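I've been writing house rules for kitchen robots all year, and I'm still crossing things out! The Primetti guidelines gave us 200 lines. We kept seven. The one I fight for hardest: open fingers until the arm is over its target.
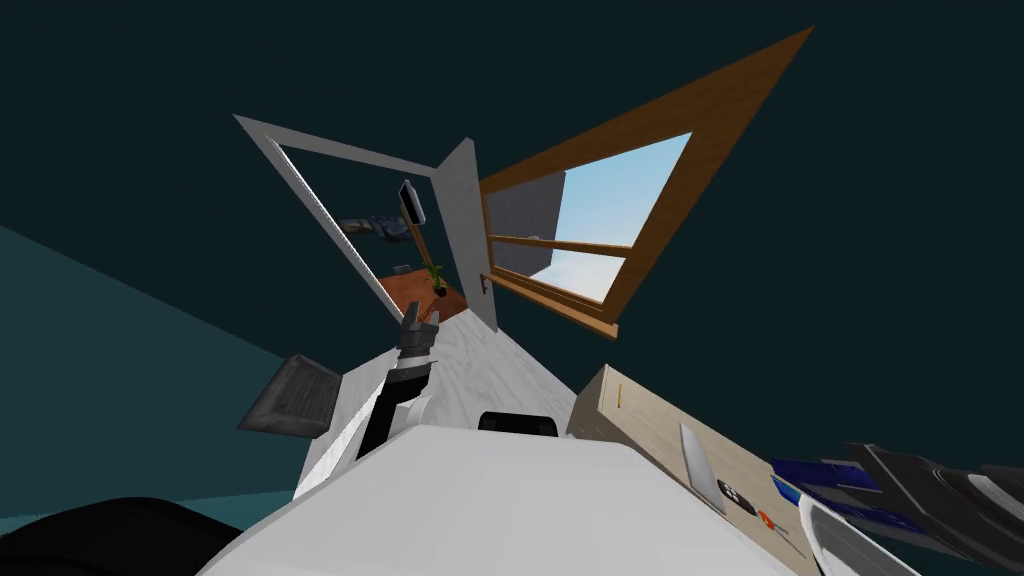
Speed limits come next, and everybody hates them (me too, on a Tuesday). We run our simulated trials slow first, then let the Bundura team push. 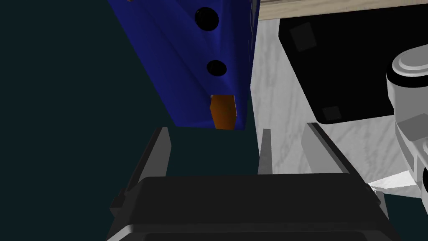
Totov wrote in to say slow trials hide bad habits - test at working speed from day one, or the rule means nothing. Fair point. I'd still want 8 clean runs before anyone touches the dial, and a second person signing off.

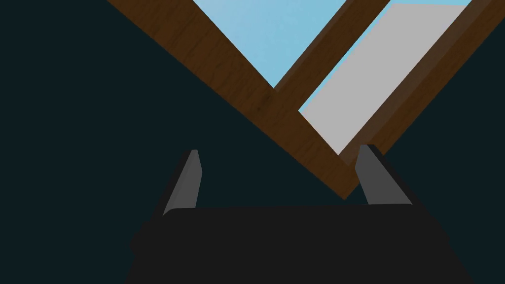 Fingers apart, near the wooden frame, in simulation.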